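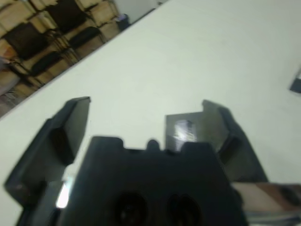

Report on the Investment Delegation's Visit to the Nakmont Innovation District

In June, members of the Senville Regional Business Council traveled to Nakmont to study how a mid-sized city has drawn technology employers away from larger and more expensive markets. The visit lasted 2 days and included meetings with city officials, landlords, lenders, and company managers. This report records what the delegation heard and sets out several matters for the Council's attention.

Background

Nakmont's district occupies a former rail yard north of the downtown core. The city bought the land in stages, cleaned it up at public expense, and now leases it in parcels on long terms. It has not offered direct cash payments to incoming firms. Officials explained that an earlier program of that kind brought in two call centers, both of which left when their benefits expired. The present approach relies on predictable rents, quick permits, and a standing agreement with the local college to adjust its course offerings each year.

According to the city's own figures, employers in the district now provide 3000 jobs. The delegation asked how many of these had moved from elsewhere in Nakmont. The city does not yet track this separately, and the figure should be read with that in mind.

Meetings with the city

The opening session was led by Raimo Räsänen, director of economic programs. Mr. Räsänen described the permit process in detail. A firm that takes an existing unit and makes no change to the outside walls can expect a decision in 14 working days. New construction takes longer, and he did not claim otherwise. He noted that the greatest source of delay in past years was the electric utility, whose planning cycle did not match that of the city. A joint calendar has since been adopted.

Several members asked about housing. Rents in the neighborhoods nearest the district have risen faster than wages, and residents have raised the matter at public hearings. The city has set aside one parcel for apartments, with construction still to be scheduled. Mr. Räsänen acknowledged that housing was considered too late in the original plan — a point that Senville would do well to note.

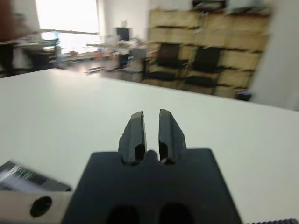
The lease terms deserve close study. Young companies may take a small unit for one year, with a right to extend and a first claim on adjoining space. Fit-out costs are shared, and the tenant's part is repaid through rent. Mr. Räsänen observed that lenders are cautious about equipment of the sort used in automation, where a pair of black gripper fingers on a mounting base may be of use to one tenant and of little resale value to the next. The city's lease therefore keeps equipment apart from building improvements, and only the latter count toward shared costs. Bank representatives told the delegation that this separation made their own reviews simpler.

Tenant perspectives

On Wednesday afternoon the delegation met with managers from Tidance, a logistics software company, and Văn, a smaller firm that designs control systems. Tidance chose Nakmont over three larger cities. Its managers named office cost as the main factor and commuting time as the second. They were less satisfied with air service, and senior staff often drive to a larger airport for overseas travel.

Văn moved to the district with a staff of nine and has since taken a second unit. Its main concern is hiring. The college supplies capable technicians, but engineers with long experience must usually be recruited from outside the region, and some decline when a spouse cannot find suitable work.
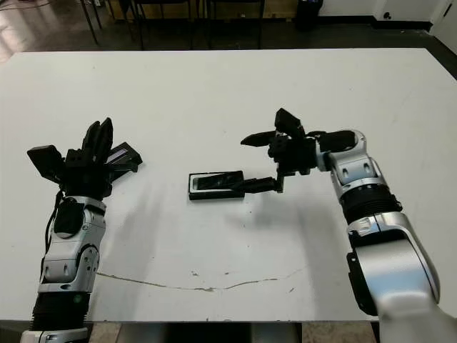
Training was the subject of the closing session. The college and the city share the cost of short courses for adults already in work, with a fee of 100 dollars per participant. Employers help choose the topics, and enrollment is open to residents without a sponsor. College staff said that requests have shifted from office software toward hands-on technical work. A bench with two robot arms reaching over a white tabletop, one of them ending in a black hand with several fingers, calls for instructors who understand both machinery and programming, and such instructors can earn considerably more in industry. The college has responded by hiring part-time teachers from tenant firms, with the firms' consent.

Matters for the Council

The delegation asks the Council to consider the following:

Whether Senville should review its cash incentive program before the next budget cycle.

Whether a joint calendar with the electric utility could be arranged.

Whether housing should be included in the first stage of planning for the riverfront site.

Whether leases on city property should treat equipment and building improvements separately.

Copies of the Nakmont model lease are held at the Council office and may be consulted during business hours. A return visit by Nakmont officials has been proposed, with dates to be confirmed.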